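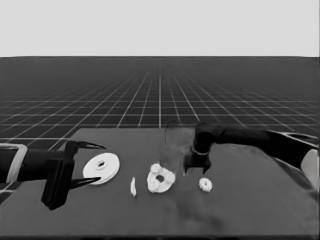

Two arms, one table, a handful of gear parts. Bench rules thread follows, get a brew.

Right, a few of you asked for our house rules for simulated assembly work after I moaned about them last week. I'm going to post them properly, with the arguments we had along the way, as the arguments are the useful bit.

Background for new people: I look after the sim side at Zollham. We rehearse two-arm assembly jobs in simulation before anyone is allowed near the real cell. Hanneke Stevens looks after the real cell and is much stricter than me, so most of these rules started life as Hanneke being cross in a corridor.

Rule 1. Write down what "done" means before you press run. Is the part done when it's on the shaft? When it's on the shaft and the fingers have let go? When it's on, let go, and both arms have gone home? We had three people on one job using three different answers and all of them reporting a pass rate. Lovely meeting, that.

We settled on: seated, released, both arms clear. If an arm is still holding the part up, you haven't assembled anything, you've just posed it.

Rule 2. The starting layout gets saved with the run. All of it – part positions, arm positions, the lot, plus the random seed. If somebody can't open your run in November and get the same table you had, the run doesn't go in the report.

I was against this one, by the way. Thought it was a faff. Then I lost a whole afternoon trying to repeat my own result and went very quiet about it.

Rule 3. No tidying the table by hand between attempts. You know exactly what I mean. Part lands a bit awkwardly, you nudge it round "just to save time", and suddenly your robot is brilliant. If you nudge, the attempt is void and you log it as void.

Rule 4. Both arms get a keep-out zone and the zones are set for the job, never copied over from the last one. Svenja Hubmann found an old set of zones that had been passed from job to job so many times that one of them was guarding a fixture we'd binned. Nothing where the zone was, and no zone where the arms were passing each other!

Which brings me to handovers and near misses. In sim it is so tempting to shrug when two arms brush past each other, what with nothing getting bent and there being no bill. Hanneke's line is that a touch is a touch. Rule 5, then: any arm-to-arm contact fails the attempt, even if the part ends up perfect.

This one cost us. When we rescored the old Kasprzak job, 976 attempts, a good chunk of what we'd called passes fell over on rule 5 alone. Painful but fair.

Rule 6 is about grip, and it's the longest one in the actual document, sorry. 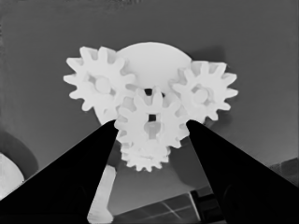
Gears are horrid to hold. Grab one by the teeth and you might have a decent grip or you might have two points of contact and a prayer. So the rule says you name your grip surface in the job sheet: rim, face, boss, whatever it is. And you say which other parts the fingers are allowed to touch while they're in there. Anything you haven't named counts as a collision.

People grumble that this is too fussy when the parts sit so close together. I'd say that's when you need it most. If a finger is leaning on the neighbour, your lovely mesh might only be there thanks to the finger.

Rule 6b (yes there's a b): check the grip from more than one view. Overhead views make everyone look competent. Get a low one, get one near the wrist, and look at the fingertips before you sign it off.

Rule 7. Friction and contact settings are locked for the length of a job. If you change them, it's a new job with a new number. I can't tell you how many "improvements" I've reviewed at Zollham that were somebody making the plastic a bit stickier.

Rule 8. Minimum number of attempts before you quote a percentage. Ours is 400. Svenja wanted 2000, I wanted something I could run over lunch, and we met at a number neither of us likes. It is written on the wall now so that's that.

And you quote the fails by type alongside. Dropped, jammed, timed out, touched. A bare percentage gets sent back.

Rule 9. A sim pass buys you a slow run on the real cell and nothing more. Reduced speed, someone at the stop button, guard closed. I've seen folk at other places treat a good sim score as a licence and it makes my teeth itch.

Someone's already messaged to ask if we use the Zemero template for the job sheets. We did for a bit. It's decent on the safety side but it assumes one arm, so we ended up with half the boxes marked n/a and the second arm squeezed into "comments". We wrote our own, it's two pages.

Also asked: does all this slow you down? Yes, at first. Our latest job, Brututby, took ages to set up. But the log has 864 attempts in it and I can open any of them and tell you what happened and why it was scored that way, and I couldn't have said that a year ago.

Things we still haven't sorted: what to do about see-through parts (our scoring view loses them all the time), and whether a part that slips and then gets caught again is a pass. Hanneke says no. I say maybe. Svenja has stopped replying to both of us.

If your lot have a rule for the slip-and-catch thing, please send it over, I'd love to see the wording.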